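Spent the morning sorting the drinks display at the shop, so a few posts on that for anyone else who runs a small counter and never has enough room on it.

We're the farm shop at Sodstead. Small place, one till, one long counter. Bottled drinks used to stand in a cardboard tray next to the till and people knocked them with their bags.

In March I ordered a clear plastic rack with two tiers from Adoleck. It cost £26 with delivery. I'd looked at a wire one for £50 but the shelves on it were too deep for our counter.

It came flat in a thin box. The instructions were one sheet with drawings and no words. Took me two goes, as I put the bottom tier in back to front the first time.

Peel the film off before you put it together. I left it on to keep the plastic clean and then had to pick it out of the corners with a fingernail.

First thing I learned is that heavy bottles can't all go on one side. If the left end is full and the right end has sold out, the whole thing shifts when you take one. I fill from both ends now and leave the middle till last.

Orange goes on the top tier. It's what children ask for and what sells on a warm day, and I got tired of people bending down to look for it.

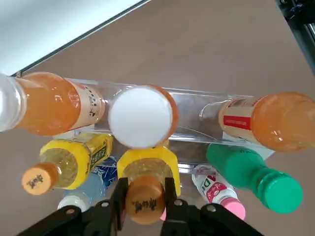
Wide caps are the awkward part. From where I stand behind the till I'm looking down on them, and a plain white cap tells me nothing about what's underneath. I go by the colour at the shoulder of the bottle, or I come round the front.

I did try little round stickers on the caps. They came off on people's fingers and one customer thought it meant reduced. Stopped after a week.

Labels to the front when you fill it. They don't stay that way. Somebody picks one up, reads it, puts it back sideways or leaning on the next one. I straighten them when it's quiet and otherwise let it go.

Cleaning. Clear plastic shows everything, and under our lights every fingerprint shines. Warm water, a drop of washing-up liquid, soft cloth. I used a kitchen spray once and it left a cloudy patch at the back that has never shifted.

Lift it off the counter when you wipe underneath. Sugar gets under the feet and sets hard. I do ours on Mondays before we open.

Somebody at the Uvholm market asked if it would do for a stall. I wouldn't. It's light, and outdoors in any wind I'd want something with more weight in it, or at least clamped to the table.

Glass bottles I keep off it altogether. They're on the shelf behind me and I hand them over when asked. The rack would probably hold them but I don't want to find out.

Prices go on a card at the side now. I had them along the front edge of each tier with tape and the tape went yellow.

Next job is the crisps, which are still in a box on the floor. If anyone has a stand that takes up to 50 bags and isn't as tall as I am, let me know what it's called and where you got it.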